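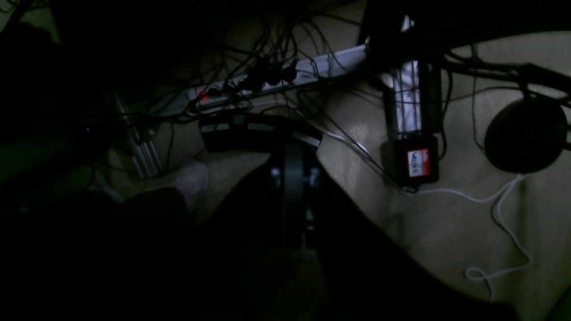

Unter dem Schreibtisch: weiße Steckerleiste mit vier schwarzen Steckern, darüber die Kabel.

Arbeitsplätze bei Grisura – Bestandsaufnahme im Mai

Vor dem Umzug nach Stotlow haben wir uns die Verkabelung an den Schreibtischen angesehen. Zuständig ist Athina Xenos, die Beschriftung übernimmt Gerasimos Kalogeropoulos.

Zum Bild: Die dünnen schwarzen Kabel hängen über der Leiste und liegen zum Teil auf dem Teppich. Rechts ein hohes weißes Gerät mit rotem Etikett, daneben ein dünnes weißes Kabel in losen Schlaufen.

Geplant sind Kabelwannen unter den Tischplatten, 40 Stück, dazu 400 Klettbinder. Pro Tisch rechnen wir mit 30 Minuten. Bitte bis dahin nichts selbst umstecken – erst wird beschriftet, dann gezogen. Wer eigene Netzteile mitgebracht hat, meldet sie bei Athina an.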